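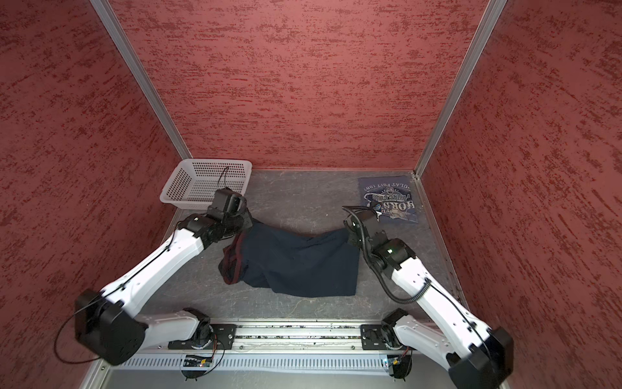
Setting up a two-arm cloth handling loop in Skultedura

This page covers the part of Skultedura that most people get stuck on: making two arms share one piece of cloth without pulling against each other. It assumes both arms already home correctly and that you have finished the camera calibration page.

Step 1. Put both arms in one base frame

Open the cell file and set the left mount as the origin. Enter the offset to the right mount as measured along the rail. On our cell that is 447 mm, center to center. Do not use the nominal value from the drawing. Run the frame check and touch both fingertips to the same floor mark. If they miss by more than 2 mm, measure again before you go on.

Step 2. Set the control rate

Both arms must run from the same clock. Set sync_source to host and rate_hz to 60. If one arm runs on its own timer, it drifts, and the drift shows up later as a slow tug on the cloth. Restart the driver after changing either value.

Step 3. Choose grasp points

The planner takes the cloth mask from the fixed camera and proposes pairs of points on the outline. A pair is scored on distance, reach, and how close each point is to a wall or a basket. Turn on the overlay and look at the first few proposals by eye. Clothes with a trim in a second color may come back as two regions. If yours do, raise merge_gap until the mask closes.

Other clothes in the cell also get masked. Set target_id so the planner only works on the one you want, and mark the others as keep-out.

Step 4. Hold with one arm, move with the other

Start with the simple mode. One gripper presses the cloth to the surface and the other lifts a corner. In the config this is hold_arm: right and move_arm: left. Keep the lift low until the force readings look steady.

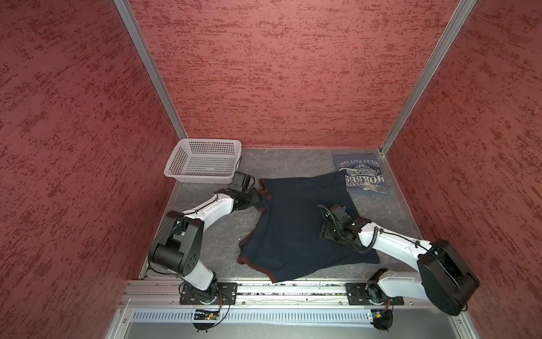 Elmarie Fourie wrote in to say that on her cell the holding arm kept creeping forward during the lift, and that setting hold_stiffness to 107 stopped it. The default is lower. We have since tried her value at Travby and it works there too, but go up in small steps if your pads are soft.

Step 5. Switch to the shared lift

Set mode to shared. Now both arms follow one path for the midpoint between the grippers, and each arm gets its own target from that. Set max_spread a little under the width of the cloth so the middle can sag. If it is set too wide, the arms pull the cloth tight and one gripper will slip.

Step 6. Check the wrist view

The fixed camera loses sight of the fingertips when a forearm passes over them, so the grasp check runs on the wrist camera. Open the wrist stream and confirm that both fingers and the cloth between them are in view. Fast moves blur the background. The check only reads the area around the fingers, so leave the crop at its default.

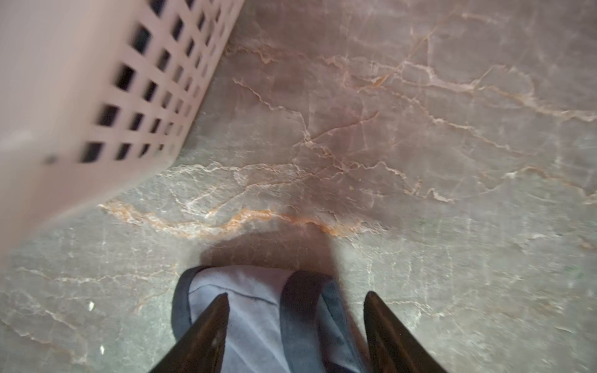 Wrist view: light blue fabric with a darker edge, held between the fingers.

If the check reports no_grasp with cloth plainly in the fingers, lower edge_min one notch and run the check again. Save the cell file when it passes. The next page covers fold sequences.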